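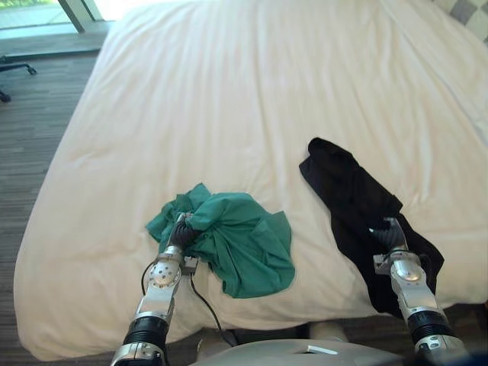
6. Daily Setup and Care of the Two-Arm Unit at a Bed Station

This section covers the Drorcombe two-arm unit when it is set up for cloth handling at a bed. It applies to units with two-finger or multi-finger rubber grippers and a head camera. For table stations, see Section 5. Revised Jan 11, 2026 by Nusrat Talpur, Preltgate workshop.

6.1 Before you start

Tools and supplies:
Hex key set
Torque driver
Lint-free wipes
Soft nylon brush
Cable ties, reusable type only
Two test cloths in different colors, neither of them white

CAUTION: Keep the stop button within reach of the operator at all times. Do not lean over the mattress while the arms are powered.

Note: Test cloths should stand out clearly against the bedding. Green and black on a white duvet give good results. Pale gray and cream do not.

6.2 Placing the base

1. Make the bed with plain white bedding and pull it smooth. Small creases do not matter. A raised fold more than 22 mm high can catch the underside of a gripper and should be flattened by hand.
2. Push pillows to the far side, out of the working area.
3. Roll the base up to the edge of the mattress until the front of the body is 8 cm from it. Do not let the body press into the mattress. The edge will give way under load and the base will read as level when it is not.
4. Lock all casters. On carpet, push the base sideways after locking and check again.
5. Clear the floor on both sides of the base. Office chairs must be moved back far enough that a caster cannot run over a hanging cable.
6. If the station is beside a window, start the camera exposure check with the blinds in the position they will have during work. Repeat the check whenever the blinds are moved.

6.3 Cable routing

The gripper cable leaves the connector box on the side of the arm, below the gripper. It needs a free loop so that the wrist can turn both ways, but a loop that is too large will drag across the cloth or hang over the mattress edge and snag.

1. With power off, turn the wrist by hand to its left stop and then its right stop.
2. Watch the cable at the connector. It must not go tight at either stop.
3. Take up spare length at the lower clip. Fasten with a reusable tie, finger tight.
4. Run a hand along the cable from the box to the body. Replace the cable if the jacket is nicked, flat or sticky.

CAUTION: Do not pull on the cable to free it from bedding. Stop the unit and lift the cloth away from it.

6.4 Wrist sleeves and joint plates

1. Inspect the black ribbed section on each arm. Open the ribs gently with two fingers and look for lint, thread and splits.
2. Brush out lint with the nylon brush. Compressed air drives fibers further in and must not be used.
3. Check the screws in the round joint plates. Any screw that has backed out is to be removed, cleaned and refitted to the value in Table 4.
4. Wipe the metal links with a dry wipe. Oil on the links will end up on the cloth.

A split sleeve may be used until the end of the shift if no fibers have entered the joint. Order the spare through Vetberg and note the arm, left or right, on the order.

6.5 Gripper check

Finger rubber picks up a film from fabric softener and loses grip slowly, so the fault is often put down to settings. Clean first, adjust second.

1. Wipe the fingers with a damp wipe and let them dry.
2. Close each gripper on an empty grip. The tips must meet evenly.
3. Place one test cloth in a loose heap in front of the left arm. Lay the other lengthwise in front of the right arm, with one end over the mattress edge.
4. Run test routine 17. Each gripper presses down from above, pinches, holds and lifts.
5. If a cloth slips, raise the grip force one step and repeat. The highest setting allowed is 34.
6. If a gripper picks up the duvet along with the cloth, raise the approach height one step. Do not lower the grip force to correct this fault.

Note: A cloth that hangs over the edge pulls harder than one lying flat — always set the force using the hanging one.

6.6 Shutdown

1. Open both grippers and remove the cloths.
2. Send the arms to the rest position. Wait for the status light to turn steady.
3. Switch off at the body panel, then at the wall.
4. Enter grip force and approach height for both arms in the station log.

Stations still using the older Hjaltadóttir finger pads should change over by the end of February. The force values in 6.5 do not apply to those pads; use Table 5 until they are replaced.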